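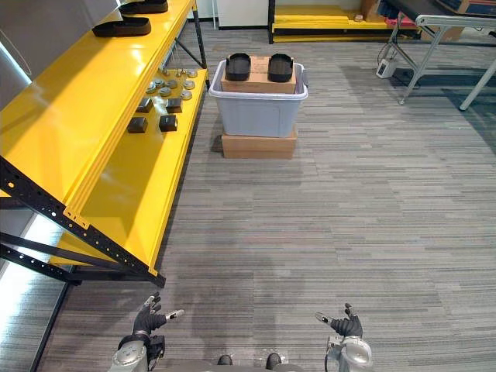 겨울 타이어로 바꿔 끼우면서 이번에는 휠 너트를 전부 새것으로 갈았다. 작년에 뺄 때 이미 나사산이 뻑뻑했고, 운전석 뒤쪽 하나는 모서리가 뭉개져서 소켓이 헛돌았다. 한 해 더 쓰려다가 그만뒀다. 이런 작은 부품은 풀어서 어디에 두느냐가 늘 문제다. 사진 속 노란 아래쪽 선반에 은회색 원판이랑 짧은 원통 부품이 한데 흩어져 있는데, 나도 딱 저렇게 쏟아 놓고 쓰는 편이라 앞바퀴 것과 뒷바퀴 것이 금방 섞인다. 올해는 바퀴별로 종이컵에 담고 컵에 위치를 적었다.

차는 그대로 만다노(Mandano) 왜건이다. 포크스테드(Porkstead)로 이사 오면서 중고로 샀고, 그 뒤로 타이어 교체는 거의 집 앞에서 직접 했다. 겨울 타이어는 달렌(Dalen) 것을 스틸 휠에 끼워 둔 상태로 보관한다. 타이어만 바꾸는 게 아니라 휠째로 바꾸니까 장비가 많이 필요하지는 않다. 잭, 안전 스탠드, 고임목, 십자 렌치, 토크 렌치 정도다.

순서는 매년 같다. 평평한 곳에 세우고 주차 브레이크를 채운 다음, 바퀴가 땅에 닿아 있을 때 너트를 반 바퀴쯤만 풀어 둔다. 그다음 차를 들고 스탠드를 받친다. 예전에는 귀찮아서 잭만 쓰고 빨리 끝낸 적도 있는데 지금은 안 한다. 휠을 빼면 허브 면에 녹이 올라와 있어서 와이어 브러시로 긁어낸다. 올해는 조수석 앞쪽이 제일 심했다. 휠이 허브에 붙어 버려서 한참을 흔들어야 빠졌다. 결국 다시 끼워서 너트를 손으로만 살짝 걸어 놓고, 타이어 옆면을 고무망치로 번갈아 치니까 떨어졌다. 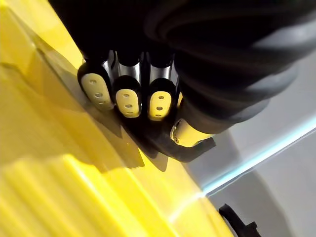

노란 플라스틱 쪽으로 내려온 검은 로봇 손. 손끝 패드는 연한 노란색이다.

새 너트는 동네 정비소 기너스(Ginus)에서 샀다. 인터넷이 더 싸기는 한데 작년에 시트 모양이 다른 걸 잘못 주문한 적이 있어서 이번에는 헌 너트를 하나 들고 갔다. 순정 알루미늄 휠용과 스틸 휠용이 닿는 면이 다를 수 있으니 그것부터 확인해야 한다. 카운터에 있던 아우스디스 오드손(Ásdís Oddsson) 씨가 내 것을 보더니 두말없이 원추형 상자를 꺼내 왔다. 나사 규격도 그 자리에서 게이지로 맞춰 줬다.

조이는 순서는 별 모양으로, 처음에는 손으로 끝까지 돌려 넣는다. 처음부터 렌치를 걸면 나사산이 비뚤게 물려도 모르고 넘어간다. 손으로 다 들어간 걸 확인한 뒤에 가볍게 조이고, 차를 내린 다음 토크 렌치로 마무리했다. 내 차는 설명서에 100Nm라고 나와 있다. 차마다 다르니까 자기 차 설명서를 봐야 한다. 나사산에 구리스를 바르는 문제는 사람마다 말이 다른데, 나는 안 바른다. 설명서에도 마른 상태 기준으로 적혀 있다. 허브 중심 테두리에만 얇게 발랐다. 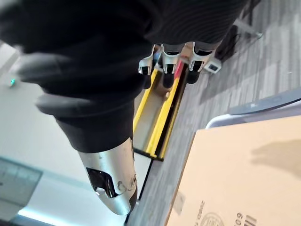 공기압은 다 끼운 뒤에 쟀다. 보관하는 동안 네 개 모두 조금씩 빠져 있었고, 한 개는 유독 많이 빠져서 밸브에 비눗물을 발라 봤다. 거품은 안 올라왔다. 일단 규정대로 채우고 며칠 두고 보기로 했다. 밸브 캡은 하나를 잃어버려서 여름 타이어에서 빼다 끼웠다. 봄에는 또 그게 없다고 찾고 있을 것 같다.

40km 정도 타고 나서 다시 조여 보라는 말을 많이 하는데, 여기서 시내를 다녀오면 그쯤 된다. 다녀와서 렌치를 다시 걸어 보니 조수석 앞 너트 하나가 살짝 더 돌아갔다. 허브에 녹이 제일 많았던 그 바퀴다. 덜 긁어낸 녹이 눌리면서 틈이 생긴 게 아닌가 싶다. 나머지는 바로 딸깍 소리가 났다. 조수석 앞은 다음 주유할 때 한 번 더 확인할 생각이다.

여름 타이어는 씻어서 말린 다음 안쪽 면에 분필로 위치를 적었다. 앞쪽이 더 닳아서 봄에는 앞뒤를 바꿔 끼울 예정이다. 휠에 끼운 채로 눕혀서 쌓았고, 바닥에는 골판지를 깔았다. 트레드는 아직 한 철은 충분히 쓸 만하다. 옆면에 잔금이 조금 보이기는 하는데 손톱이 걸릴 정도는 아니다.

지난번 글에 말로우 하프도르손(Malou Hafþórsson) 씨가 토크 렌치를 쓰고 나서 눈금을 풀어 두느냐고 물어봤는데, 답이 늦었다. 클릭식이라 쓰고 나면 제일 낮은 눈금까지 돌려서 케이스에 넣는다. 0 아래로는 안 돌린다. 교정은 산 뒤로 한 번도 안 받았다. 이건 나도 좀 찔리는 부분이다.

주행감은 작년과 비슷하다. 마른 길에서는 여름 타이어보다 소리가 크고 핸들이 약간 무르다. 아직 눈길은 못 달려 봤다. 겨울 타이어로 2000km쯤 타면 마모를 재서 따로 올리겠다. 헌 너트는 멀쩡한 것만 골라 트렁크 공구함에 넣어 뒀고, 모서리가 뭉개진 건 버렸다.

2024년 12월 26일

블로그 > 자동차 > 직접 정비 > 타이어와 휠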